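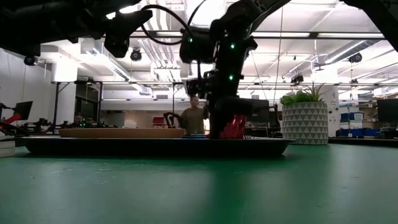
Mustis shallow serving tray, black - review
Sun 5 January

Bought to carry a place setting for one: plate, cup, small dish, cutlery. I had been using an older Pendine tray with tall sides and handles, and wanted something lower.

Shape. The tray is long and shallow with sloping ends and a thin flared rim. The flare is the useful part. Fingers go under it without tipping the tray first, even on a smooth tabletop. The sloping ends cost some floor area, so check the flat part of the base against your largest plate before ordering.

Capacity. A wide plate goes at one end and a cup at the other, with cutlery lying alongside. A second full-size plate does not fit flat. Low dishes disappear behind the rim when seen from the side. Taller cups stand well clear of it and are easy to grasp.

Table space. On a square table the tray leaves room for a plant pot in the corner and a paperback near the front edge, and I keep both there.

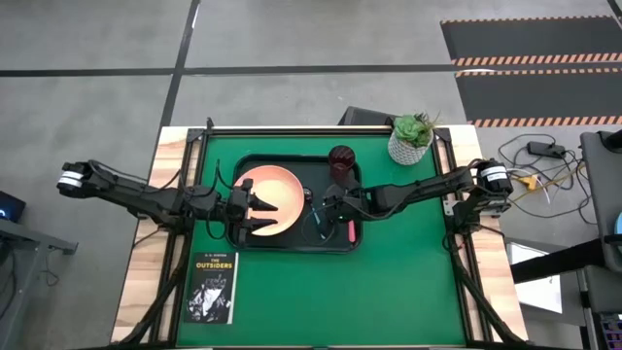
Grip is average. The base has no feet or rubber, so it slides on a glossy surface and needs a mat under it if that bothers you. Fork tines resting on the rim will rattle when the tray is carried - lay them flat.

Cleaning. Wiped down after each use since June, now 200 uses by my log. Crumbs collect where the ends meet the base, and a soft brush clears them.

The Idmont version has a deeper rim and weighs more. For carrying soup I would take the Idmont. For everything else I use the Mustis.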